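Search this site
Type and press Enter
Saturday, May 21, 2022

Letter from the kitchen on Gatudport: marmalade, late potatoes and the lunch table

Dear readers,

Many of you have written to ask when the cooking evenings will start again. The answer is in September. We have a new room for them, on the first floor at Multen, with a proper window and two sinks. The price stays as it was before the winter. If you paid for an evening that was cancelled, your place is kept and you do not need to write to me.

In the meantime I want to tell you about preserving lemons in salt, as this was the subject of most letters this spring. I learned it from my neighbour Mrs Czarnecka, who learned it from a book, so I can not claim that it is an old tradition of my family. In my family we put lemon in tea and that was all.

You need lemons with thin skin, coarse salt, and a clean jar with a lid that closes well. Wash the lemons in warm water and brush them. Cut each one in four from the top, but stop before the bottom, so that the quarters hold together. Fill the cuts with salt, more than you think is decent. Press the lemons in the jar until the juice comes up. If it does not cover them, add the juice of another lemon. Water is not good for this, I tried it once and lost the whole jar.

Then you wait. I turn the jar every morning for the first 11 days and after that I leave it in a dark cupboard. After 35 days the skin is soft and you can use it. Take out one quarter, rinse it, throw away the inside and cut the skin very small. It is good with chicken, with beans, and also with boiled potatoes and butter, which my guests did not believe until they ate it.

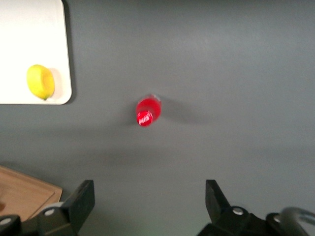 Miłosz Zieliński

When you choose lemons at the market, take one in your hand and feel the weight. A heavy lemon has more juice. A little green at one end does not disturb me, I buy such lemons often. What I avoid is a soft place near the stem. If the skin shines very much it is probably waxed, and then I use the lemon for juice only.

One reader asked if she may use fine salt from the table. It is possible, but it packs hard at the bottom and you must turn the jar more often. For a small jar I use 100 grams of coarse salt.

The small shop Andari, behind the post office, has again the jars with the wide neck. They close at lunch time, so please go in the morning.

In the next letter I will write about pickled radishes and about what to do with the green tops. If you have a recipe for the tops, send it to me before the end of the month and please say if I may print your name.

With warm greetings until then.

Shares 35
Comments 11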